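Folding for People Who Hate Folding
Speaker notes, evening talk at the Gretamthorpe library, doors at 6:30

Before starting: put the pile of clothes on the table where everyone can see it. Don't fold any of it yet. Leave the sleeves hanging out. People relax when they see a messy pile.

OPENING (keep it short)

Hello and welcome! I love this subject far more than is reasonable, so if I start speeding up, wave at me.

Ask for hands: who has a chair at home with clothes on it? Wait for the laughing to stop. Ask who has two chairs. There are always a few.

Then my own story. When I moved into the apartment on Durkberg Street I had one dresser, four drawers, and a closet with a rail that fell down if I hung a winter coat on it. So everything had to be folded, all of it, even things I'd have hung up anywhere else. I was terrible at it. I folded the way my family folded, in half and then in half again and then shoved, and every morning I pulled out one shirt and ruined six others. I started timing myself out of pure annoyance, and somewhere in that first August I began to enjoy it.

PART ONE: THE SURFACE

Say this slowly, it matters more than any fold I'm going to show.

You want to fold on something big and flat, at a height where you don't have to stoop. A dining table is lovely. A bed is what most of us use, and a bed is fine! Make it first. Pull the cover tight, because every lump under the garment ends up as a crease in it. If your bed is low, kneel on a cushion beside it. My back was grumpy for a whole winter before I tried the cushion.

The floor works for blankets and nothing else, in my opinion. (Someone may disagree. Let them, it's a good discussion.)

Clear the surface completely before you begin. A book or a phone on the corner of the bed will end up inside a sweater.

PART TWO: THE BASIC RECTANGLE

DEMO with a plain T-shirt from the pile.

Lay it face down. Smooth it from the middle outward with flat hands. Bring one side in to the center, sleeve folded back on itself so it doesn't stick out past the edge. Same on the other side. Now you have a long strip. Fold the hem up toward the neck, stop short of the collar, then fold again.

Hold it up by the folded end and give it a small shake. The first time mine held together I took it into the kitchen to show it to someone. I was that proud.

Do it three times, the last time without talking. Then let the front row try. Have spare shirts ready; the big gray one is the easiest for beginners and the silky one is cruel, so keep it back for anyone who's showing off.

If they ask about plastic folding boards: I owned an Aletti board for a while and it made beautiful shirts. It also lived under the sofa and I never wanted to go get it. If you like gadgets, enjoy yours. Hands are always with you.

PART THREE: KNOWING YOUR CLOTH

This is my favorite part, so watch the clock. It ran long at the Pappas Hall talk and we lost the questions.

Pass the fabric squares around now. Cotton jersey, linen, wool knit, fleece, denim, corduroy. Ask people to close their eyes and pinch each one.

Jersey is forgiving. It slides, it stretches, and it forgets a bad fold by lunchtime.

Linen remembers everything. Fold it as few times as you can and put it on top of the stack.

Wool knits want loose, soft folds and plenty of air. Thirds are kinder than halves, so there's no hard line down the middle of your chest.

Denim holds itself up. Jeans folded in half lengthwise, then up in thirds, will stand in a drawer like books.

And corduroy! I could do the whole hour on corduroy. It has ridges, and the ridges are a gift, because they give you a ruled line to follow all the way down the cloth. Put your fold along a ridge and it comes out straight with no measuring. Fold across the ridges and it pushes back at you. It's also bulky, so fewer folds, and don't press down hard on the stack, or the pile flattens and you get shiny stripes where it was squashed.

NEXT SLIDE
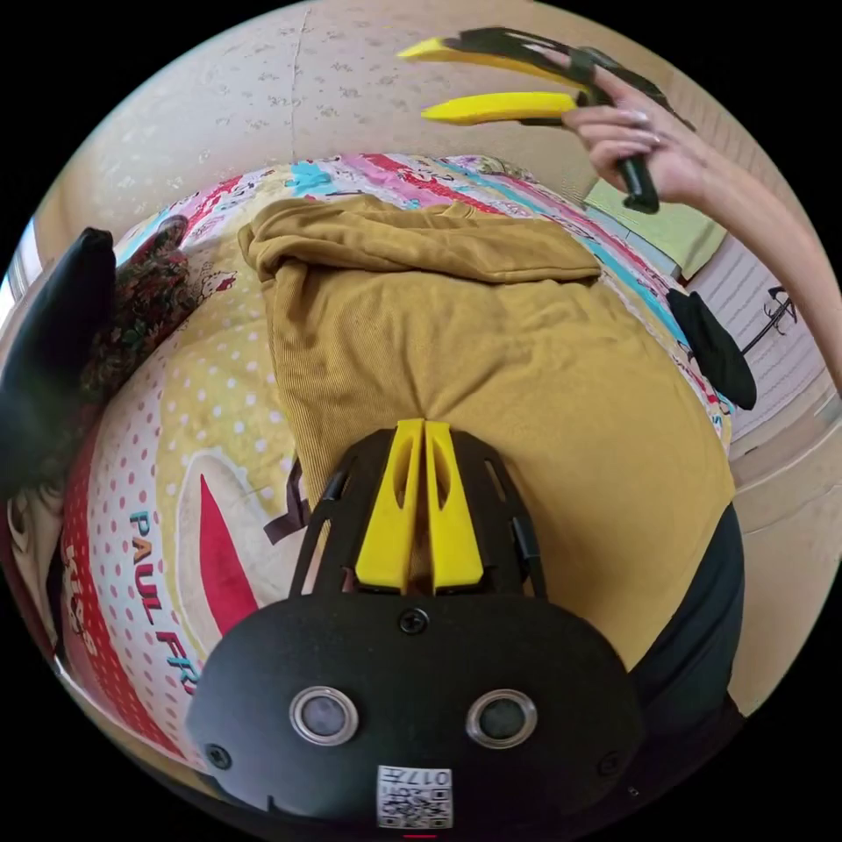
Slide 14: Mustard-yellow corduroy on the bed, folded and bunched. Look at the fine ribbing.

Leave this one up for a bit. Ask the room: where would you start? Take answers from the back first.

What I'd do with corduroy in this state is open it right out again. It feels like going backward, and people hate it, but tugging at the corners of a bunched garment only moves the bunch somewhere else. Pick it up, shake it once, lay it down, smooth it along the ribs. Then fold.

Also mention the color, because somebody always sighs happily at it. Mustard makes a wonderful marker in a drawer. I keep one bright thing at the front of each row so I can find the row half asleep.

DEMO with my own corduroy shirt. Buttons done up, top, middle and bottom only. Sides in along a ridge, sleeves laid straight down the back, one fold up. Stop there. It'll look too big. It's fine!

PART FOUR: WHERE IT ALL GOES

Standing up in the drawer or lying in a stack? I'm a standing-up person for shirts and a stacking person for anything thick. Corduroy, fleece and heavy knits go in low stacks on a shelf, with the openings of the folds facing the wall so you see a smooth edge.

Leave a hand's width free in every drawer. A full drawer unfolds its own contents each time you open it.

Socks: ask me afterward. Feelings run high.

THE TWO-SONG RULE

Put on 2 songs when the laundry is ready. Fold until they end. Stop, even if there's more, and go have your tea. Most weeks the basket is finished before the second chorus, and on the weeks it isn't, you still did a good chunk and you heard some music.

QUESTIONS

Likely ones, with my short answers:

Fitted sheets? Yes, I brought one. Tuck the corners into each other, lay it flat, and forgive the round bit.

Do you iron? Collars and linen. Corduroy I steam from the inside, and I brush the ridges up while they're still warm.

Kids' clothes? Fold in half once and call it done. They'll be on the floor by 8 in the morning and that's all right.

How long does it take to get fast? A month of ordinary laundry, if you use the same fold every time.

Packing up: sign-up sheet for the mending evening is on the side table. Collect the fabric squares at the door, the linen one went missing last time. Bring home the gray shirt.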